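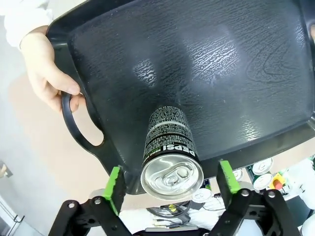
So I finally gave in and bought a proper serving tray. I've been carrying drinks out to the back porch two at a time for years, one in each hand and a bag of chips pinned under my chin, and it had reached the point where the screen door was winning more often than I was.

The tray is black plastic, nothing fancy. I found it at the restaurant supply place out in Drinham, the one behind the tire shop, where everything is stacked on metal shelves and you can buy 80 ramekins but not one. It was 7 dollars. I stood in the aisle for a silly amount of time because there was also a very handsome one from Eyvindsson, pale birch with little leather pulls, for 69 dollars. I picked it up. I put it down. I picked it up again (it really was lovely!) and then I imagined it with salsa all over it and went back to the cheap shelf.

What sold me was the surface. It has a pebbled texture, and if you tilt it toward a window you can see a faint wavy grain running through it too. My old one was a shiny hand-me-down with flowers on it and things slid around on that tray like they were on ice. The rim matters as well. This one has a good raised edge with a thick lip, so if a can goes over it has something to bump into before it gets to the rug. And the handles are the open loop kind, so you can get your whole hand through. I've had trays with those shallow little finger dents and I don't trust them one bit.

Anyway, a can lying on its side is now my official tray test. Pepsi Zero Sugar, unopened, tab closed, please learn from my mistakes. Stand it up first and walk to the end of the hall and back. Then lay it down and tip the tray a little, and then a little more. The flowered tray failed this in my kitchen in about a second. The new one does pretty well as long as I don't get cocky, though a round can is still a round can and past a certain slope it's going wherever it wants.

I should say that we're a soda household. I know, I know. Last December I tried switching everybody over to Claltico, the sparkling water with the cucumber in it, and there are still cans of it in the garage behind the paint. People were polite. They just kept quietly asking if there was anything else.

A few things I've worked out after a couple of weeks with the tray:

Heavy stuff goes in the middle. I used to line everything up along the edges because it looked nicer, and then you pick up one drink and the whole thing lurches. Put the pitcher in the center and the cups around it and you can unload in any order.

Damp dish towel under glasses. Cans are fine on the bare plastic, but tall glasses are another story, especially the skinny ones I got from Kodlow when they had that closeout sale. A thin towel, wrung out well, and they stay put.

Wash it right away. Texture is great for grip and not so great for dried queso. I use an old vegetable brush and dish soap and go in little circles. Don't bother with the scratchy side of a sponge, it only leaves green fuzz in the pebbles.

Store it standing up. Mine lives in the gap between the fridge and the wall, which was previously home to one broom and a whole lot of dust. The handle sticks out just enough to grab.

The part I still haven't solved is the screen door. With two hands on the tray I've got no hand for the latch, so right now I'm doing a sort of backward hip thing that works about half the time. I looked at one of those magnetic mesh curtains, and I also looked at just propping the door open and living with the flies. If you have a door trick that doesn't involve putting the tray down on the dryer first, leave it in the comments, I'm all ears.

We've got 16 people coming over for chili on 18th September, so that'll be the real trial. I may go back to Drinham before then and pick up a second tray – one for drinks, one for toppings – and I'm going to walk past the birch one without touching it.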